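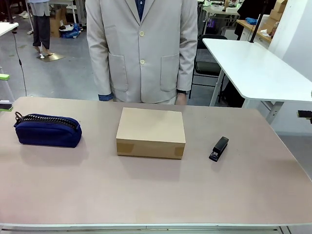 Section 4. Packing a Return

Applies to: Flirnent zippered pouches and accessories, order codes 33 and 79. Revised Jan 14, 2021.

4.1 Before you start

Clear a flat surface larger than the carton with its lid open. You will need the item, a carton with a lid, packing tape, a plain paper bag and the return slip from the Altomham depot.

Note: Weight limit per carton is 500 g, pouch included. Heavier returns go under Section 6.

4.2 Preparing the pouch

1. Empty the pouch and turn it upside down over the table. Check the corners by hand.
2. Close the zipper fully. The pull must lie flat against the teeth.
3. Lay the pouch on its side and press from the closed end toward the pull to let the air out.
4. Fold the return slip once, print side out, and keep it with the pouch.

Caution: Do not force a zipper that sticks. Write "zipper" on the slip and pack the pouch open.

4.3 Loading the carton

1. Open the lid and check the lower corners. A carton that has been taped at the corners may be used again if the board underneath is sound.
2. Place the pouch in the carton lengthwise — do not roll it.
3. Put the slip on top of the pouch.
4. Close the lid. The seam between lid and base should be even along the front. If it gaps, take the pouch out and press it flat again.
5. Run one strip of tape across the lid and down both sides.

4.4 Using a paper bag

Small parts ordered from the Clonitz list may be returned in a paper bag, without a carton.

1. Open the bag fully and square the bottom.
2. Put the parts in first, then the slip.
3. Fold the open end over twice and crease each fold with the edge of the hand.
4. Tape the fold at its center.

Caution: Paper bags must be kept dry. Do not use a bag that is split along a fold.

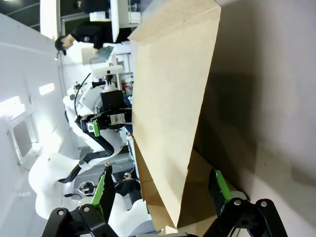 Can a bag be used again if it is already creased?
Creased bags are accepted as long as the paper is whole and the open end can still be folded over twice.

4.5 Labeling

Write the return number, for example 3,486, on the upper face of the carton or the flat side of the bag. Cover old labels completely. Returns sent through an Ajayi counter need a second copy of the slip, taped to the outside.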